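Home | Features | Science | Gadgets | Opinion | Subscribe

The Battery That Is Always Two Years Away

By Réka Kiss

The first time I wrote about the Haruna cell, I was told it would be in stores in 2 years. I have been back twice, and both times the answer was the same.

If you missed the early excitement, Haruna is a sodium battery developed by Jerkatico, a company with a rented floor and a loading dock in Stollton. It is supposed to charge in the time it takes to drink a coffee, shrug off the cold and last through 1,000 full charges without fading much. It would go into scooters first, then home storage, then cars. The company's slides still have the cars on them, though the year printed under the cars keeps moving.

I don't think anyone at Jerkatico is lying. I spent a long morning with Norbert Pálfi, the founder, and he answered most of what I asked. But a cell that works on a bench is a small part of a product, and I came away with the feeling that the bench is where this one is most comfortable. 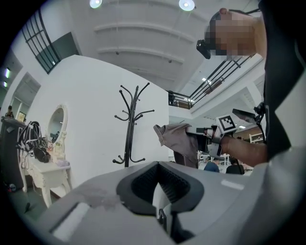 Take the charge count. The longest run the company would show me on paper stopped at 394 cycles. Pálfi said the rest could be worked out from the slope of the line, and maybe it can. I asked what happened at cycle 395. He said the test channel was needed for another batch. That may be true too, but I would like to know how the batch that replaced it did, and I was told those results were "still being cleaned up."

Then there's the cold. Haruna's makers talk a lot about winter, and the one outdoor trial I could find took place in Grundside, in October. The low that week was well above freezing. Géza Takács, who ran the trial with a small fleet of delivery scooters, told me the packs did fine. He also told me that 21 packs went out and that he didn't know how many were later swapped, as the company handled that part.

Price is where it gets really soft. Sodium is cheap, and every article about these batteries says so, including one of mine. But the salt was never the expensive part. You still need the foil, the separator, the dry room, the people who run the dry room and a factory that throws away fewer cells than it ships. When I asked for a cost per pack, I got a cost per pack "at scale." When I asked what scale meant, I got a chart with no numbers up the side.
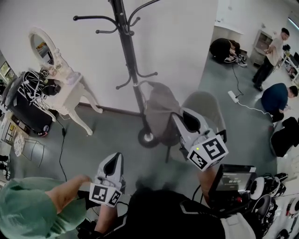 Ildikó Szilágyi thinks I am asking for too much too soon. Her view is that every battery we now take for granted had a stretch when the data was thin and the dates were wrong, and that reporters who demand a finished product end up scaring off the money that would finish it.

It's a fair point, and I've turned it over a good deal. My trouble is that the company is already taking deposits. Once you have somebody's money for a scooter pack, you owe them the whole test, bad batches included.

Pálfi says a full report is coming. I asked when, and he gave me a season but no year.

Comments (3)

Barnabás Szilágyi
I put down a deposit in the first round. Got one newsletter and a sticker. Would love to see that chart with the numbers filled in.

coldgarage
Sodium cells from other makers do hold up OK in the cold, so don't write off the chemistry. Testing in October is silly though.

M. in Grundside
One of those scooters used to park on my street. Couldn't tell you a thing about the battery but the horn was awful.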